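# Cups and mugs, January sort-out

Updated 2018-02-01

The shared kitchen at Sovville had collected more than 800 cups, glasses and mugs over the years. Most came from closed offices, office moves and leftover event boxes. In January we went through all of them and decided what stays on the shelves, what goes to the Limsakul building and what gets given away.

Dinesh Shakya did most of the sorting. Simone Toledo wrote the labels and kept the list. This page is for people who want to see what kinds of things were set aside before they come by to pick. Only one group has a picture so far. The others are listed by name and will get theirs when the boxes are open again.

## Everyday mix

A mixed group, with no two alike. People asked for these the most, because it is easy to remember which one is yours when the colors are this far apart. Take one or take several. There is no need to keep a group together.

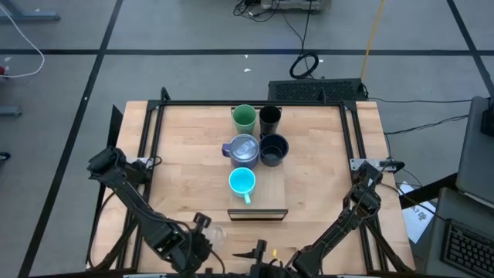

*Five from the everyday mix: sage green, black, purple, navy and turquoise.*

The green one is plastic and the tall black one is a tumbler. The purple mug is insulated and has a clear lid. Please keep the lid with it — we have a drawer full of lids that fit nothing. The turquoise mug is glossy, with a lighter blue inside.

## White stacking cups

Eighty of these, all the same size, from the old Flumesus lunch room. They are going to Limsakul as one lot. If you need a few for a meeting before then, borrow them and put them back in the same crate.

## Glass tumblers

Plain, straight-sided, good for water. We kept 31 and let the chipped ones go. They are on the second shelf to the left of the sink, upside down on the mat. Please don't stack them. Two got stuck together last year and neither one made it.

## Skilirau mugs

Heavy brown mugs from the Skilirau open house. They hold a lot of coffee and take up a lot of shelf. Simone has put a dozen by the coffee machine and boxed the rest. Anyone who worked the open house can have a pair.

## Picking up

Come to the kitchen after lunch and ask for Dinesh or Simone. Bring your own bag or box, and something to wrap around the handles if you are traveling by bus. Write what you took on the sheet by the door — color and type is enough.

Saucers are not part of this round. They are still in the hall closet, under the tablecloths.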